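Went to the open day at Nokwood this morning. Main attraction: a robot arm that moves pipette tips from one box to another. I pipette for a living, so I had opinions before I'd found parking. A thread.

First, the pitch. Chi-keung Ng from Grellow gave the intro and used the word "effortless" a lot. His slide said 930 tips a shift. I asked whether anybody had run a full shift. He said that was the design target. OK.

Second, the thing is slow. I could refill a rack while it makes up its mind. Speed wasn't the point, I was told. Then why lead with a number per shift?

Someone near me asked why you'd want a robot moving single tips when you can buy the racks full. Good question! The answer was "flexibility." I wrote that down and put a question mark after it.

To be fair, Feng-yi Hung, who runs the arm day to day, was a lot more straightforward. She told me their last proper test was 102 transfers, back in March, and 80 of them needed no help from a person. I liked her more than the slide.

She also said the gripper is meant for all sorts of objects and tips are about the meanest thing you can hand it. They're thin, they're slick, they bend if you squeeze. I believe that. I drop them too.

What I'd want before my lab spends a cent: what happens when a tip goes in crooked, who notices, and does the arm keep going. I asked all 3. Got an answer to the middle one (a person notices).

Lambrechts had a stand in the hallway with free pens. Pen works fine.

Pics from the demo table:

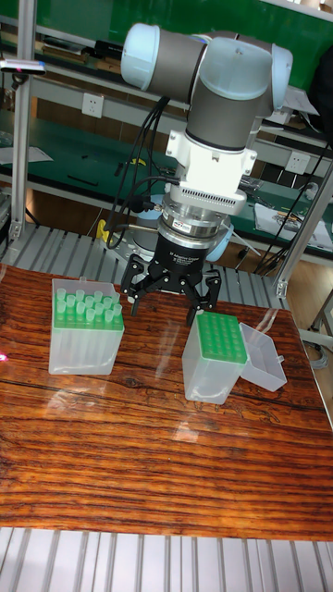
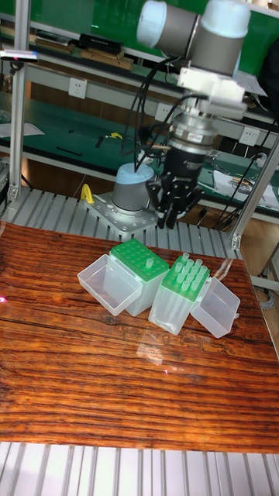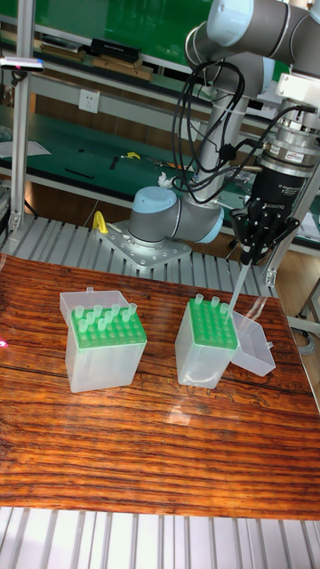 Tip boxes and the three-finger gripper, Nokwood open day. In the last one it's holding a tip over the right-hand box.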